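Anyone who has run an older desktop for years knows the sound of a case fan getting tired. A few posts on cooling, dust and fan curves, mainly so I can stop retyping the same answers in replies.

Airflow first. A case wants one clear path, usually in at the front and low, out at the back and high. Adding a side fan to an older steel case often makes things worse, as it feeds air straight into the exhaust stream.

Positive or negative pressure: if the intakes move a bit more air than the exhausts, dust comes in mainly through the filters. If the exhausts win, it comes in through every gap, including the optical drive. I run slightly positive and clean the filters in May.

Urmas Rozīte asked about fan speed. My rear fan idles at 1000 rpm and tops out at 2173 by the BIOS readout. The top end is never worth the noise. On my machine the last 30 percent of the range bought two degrees.

Fan curve, if your board allows one: flat until the CPU reaches 42 degrees, then a gentle slope. Put in some hysteresis or the fan will hunt up and down every time a browser tab loads. Three degrees is enough for most setups.

Cables. Flat ribbon was the real offender and it's mostly gone. Round bundles tied against the chassis wall cost you almost nothing. A loose bundle hanging in front of the intake does cost you, and it will find the fan blades sooner or later. 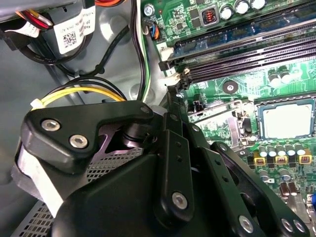
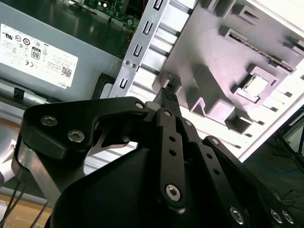
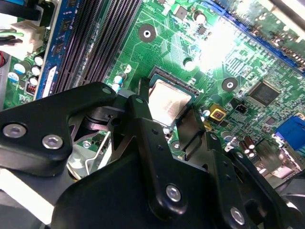 Inside an open desktop case. CPU and memory slots in the last one.

Thermal paste. A small dot in the centre, then even pressure from the cooler. I've tried the Dzene and Ziltlow pastes on the same chip and the difference was inside my measurement error. Old paste comes off with isopropyl and a coffee filter.

Povilas Jaunzems disagrees and swears by the thin spread method. Fine on a bare die. On a heat spreader it's easy to trap air, and you won't know until you pull the cooler off again.

Dust: compressed air outdoors, machine unplugged, one finger on the fan hub so it can't spin. Short bursts, can upright. Do the power supply from the outside only - don't open it.

Bearings. Sleeve types don't like lying flat, so if you mount a fan in the roof, get ball or fluid. The Plurkell in my spare box is a sleeve type mounted flat and it started ticking in its second winter.

Next thread will be on power supplies, once I've finished load testing the Pisville unit.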